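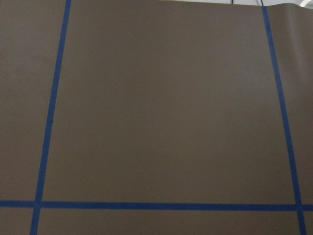

Review: Revska two-arm watchdog add-on
Posted Tuesday by the bench editor
14 comments | 3 shares | Print | E-mail this

I wanted to love the Revska. It's a little software box that sits between your arms and your controller and stops everything if they get too close, and at nearly 2000 bucks it had better! We ran it at Skudumura on the taped table, tennis ball and ball can, one arm each.
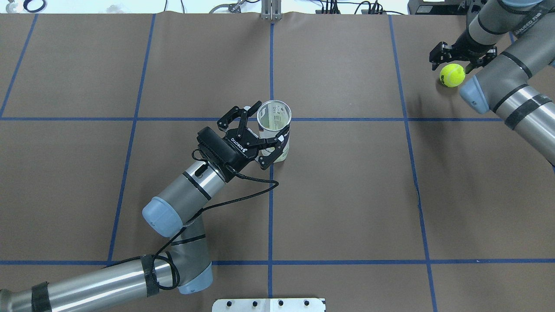 Page last changed: August

Then came run 8. The left arm froze with the fingers still closed - good - but the right one kept creeping for 200 milliseconds before it quit. Garker support blamed my cable (nope, I swapped it) and then sent a patch, which helped some. I still keep a hand on the red button.
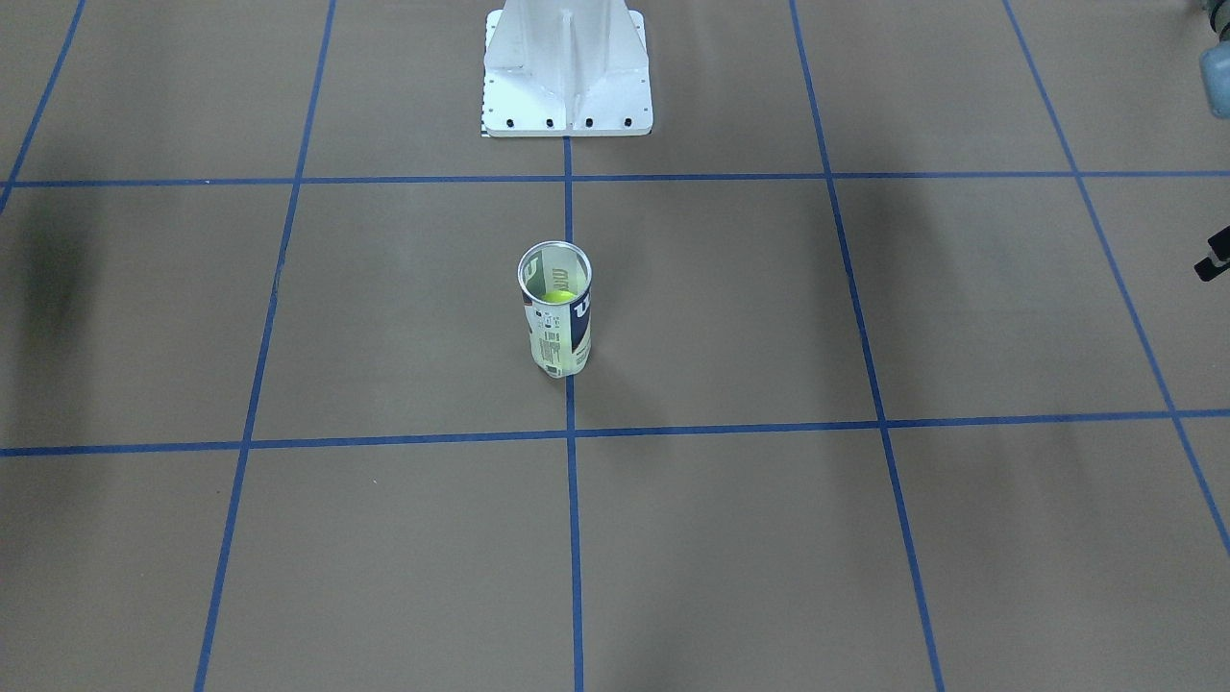
Does the stop fault come back after the patch?
It did for me, once, on a cold start, so run a slow test before you load anything.

Two and a half stars. My old Yazdani unit is uglier and I trust it more.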